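Bastholm Notes Exchange Offer: Questions and Answers for Holders

Updated 2018-03-13

Bastholm has asked holders of its senior unsecured notes to swap them for new secured notes with a later maturity. The answers below cover what holders have asked most since the offer opened. They do not replace the offer document, and where the two differ, the offer document applies.

Why is Bastholm making this offer?

The company has $441 million of notes outstanding and does not expect to repay them in full when they come due in September. Its logistics arm, Cludix, lost two large warehouse contracts last year, and the bank lenders have said they will not extend their loan unless most of the notes are moved to a later date.

What do I get if I tender?

For each $1,000 of existing notes, you receive $1,000 of new notes paying 11 percent a year. Interest is paid twice a year in cash. Accrued interest on the old notes is paid on the settlement date.

What secures the new notes?

A second-ranking claim on the Orley distribution center and on the shares of Cludix. The bank lenders rank first on both. If the collateral is ever sold, the banks are paid before noteholders receive anything.

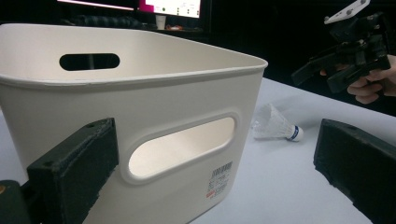 Inventory held at Orley for customers is not part of the collateral. It belongs to the customers and would be returned to them in a default, less any unpaid storage charges.

What happens if I do nothing?

You keep your existing notes on their current terms. If holders of a majority of the notes accept, most of the covenants in the old notes will be removed — including the limit on new secured debt. The old notes may also become harder to sell.

Can I change my mind after tendering?

Yes, up to the withdrawal deadline, which is 15 business days after launch. After that, tenders can be withdrawn only if the company cuts the consideration or the law requires it.

Is there a minimum level of acceptance?

Yes. The company can complete the exchange only if holders of at least 90 percent of the notes take part. It may lower that threshold with the consent of the bank lenders.

Who is advising noteholders?

A group holding almost a third of the notes has hired Chuang as financial adviser. Its contact for this matter is Mei-kuen Sin. Chuang acts for the group only and cannot advise other holders.

How do I tender?

Contact the bank or broker that holds your notes. Most set their own cutoff, often a day or two before the official deadline. Notes cannot be tendered directly to the company.

Will I owe tax?

Possibly. Treatment depends on where you live and what you paid. Ask a tax adviser.

Print this page | E-mail this page

Comments (3)

R. Dalton: My broker wants instructions two full days early. Check yours.

Chia-jung Leung: Does the 90 percent include notes the company bought back itself?

notes_holder18: The definitions section says those are left out of the count.

Related items

Bastholm lenders agree to short waiver
Cludix names new finance chief
Second-lien debt: how ranking works
What a covenant strip means for holdouts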